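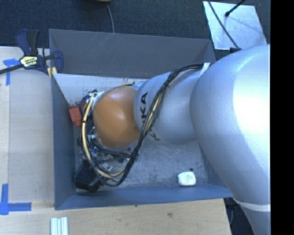 # How to bundle cables and a hose so that they stay together

This guide is for people who have several cables going the same way, perhaps with an air hose beside them, and want to make one bundle from them. I wrote the first version for our shared workshop in Astville, where every bench had its own style of tying. Siham Ait Brahim corrected the part about tape, and I thank her for it.

The method is for low-voltage cables, signal cables and light hoses. Mains cables that carry a high load get warm when they are packed tightly, so please ask an electrician about those before you tie them to anything.

## What you need

- Cable ties in two lengths. I buy the small ones in bags of 200, and the longer ones as I need them.
- Reusable hook-and-loop straps, four or five pieces
- White cloth tape, or another tape that you can write on
- Flush cutters (ordinary scissors leave a sharp end)
- A permanent marker
- A soft measuring tape, the kind used for sewing

If you can choose the color of your cables, choose more than one. In a bundle of only black cables it takes a long time to find the right one later, and a hose in a light color is easy to follow with the eye even when it goes behind something.

## Step 1. Unplug and lay out

Turn off the power. If there is a hose, close the supply and let the pressure out. Unplug everything at one end only, and write the name of each socket on a small piece of tape before you pull the plug. I put this label near the connector, at a hand's width, so it does not disappear inside the housing.

Now lay the cables on the floor, side by side, in the shape of the real route. This needs space, but it is worth it. Take out every twist. A cable that was stored on a small roll wants to go back to its roll, and you must turn it slowly in your fingers until it lies flat.

## Step 2. Decide the order

Put the thickest and stiffest items in the middle and the thin ones around them. The hose I keep on the outside of the bundle. A hose inside can be squeezed by the ties, and then less air comes through and you look for the fault in the wrong place. I lost an afternoon with this in November.

Cables that leave the bundle early should also be on the outside, on the side where they leave. Draw it on paper if there are more than four or five of them.

## Step 3. Close the straps first

Do not begin with cable ties. Use the hook-and-loop straps for the first try, one at each end and the others between. Lift the bundle, put it on its real route and look at it from both sides.

If something in the route must bend or turn, move it by hand through its full way, with the power still off. Look for two things:

1. a place where one cable becomes tight while the others are still slack
2. a place where the bundle touches a corner

For the first problem, open the straps and give this cable more length. For the second one, move the whole bundle or make the loop bigger. The loop should be wide and round. Many cable makers give a minimum bending radius in the data sheet, and it is usually larger than people think.

## Step 4. Tie

When the route is good, replace the straps with cable ties. On a straight part I leave 25 cm between ties. Near a bend I put one tie before the bend and one after it, and none in the bend itself, so the cables can slide a little against each other.

Pull each tie by hand, without pliers. It should hold the bundle but you should still be able to turn it with two fingers. Where the tie crosses a hose, make it looser still, or use a strap and let it stay a strap.

Cut the tail flush with the head. Then pass your thumb over it. Martti Heiskanen has a long scratch on his arm from a tie that I cut too quickly, and he mentions it often.

Turn the heads of the ties so they all look in the same direction, away from any surface the bundle can rub on.

## Step 5. Tape, only where it helps

Tape is good for two jobs: to carry a label, and to hold a bundle flat on a surface for a short time. It is not so good as the only thing that keeps cables in place. The glue becomes soft in a warm room and it leaves a dirty film on the jacket. If you use tape across a joint between two parts, check it after some weeks.

Siham folds the last bit of the tape under itself to make a small tab. I do it now too – it saves the fingernails.

## Step 6. Connect and check

Plug everything in again, following the labels. Open the air supply slowly and listen along the hose. Then turn on the power, test each cable one by one, and leave the labels where they are.

## Common mistakes

**Too many ties.** When one cable is broken you must cut all of them. Youssra Radwan opened an old bundle at Hollberg with a tie at every few centimeters, and she needed longer for the cutting than for the repair.

**No spare length.** Leave a little extra at one end, in a loose loop. You will want it when a connector has to be replaced.

**Cutting an old tie with a knife.** Use the flush cutters, and put the blade on the head of the tie, on the side away from the cables.

**Adding one more cable on the outside "for now".** Open the straps or the ties and put it in properly. I have three of these at my own bench at the moment.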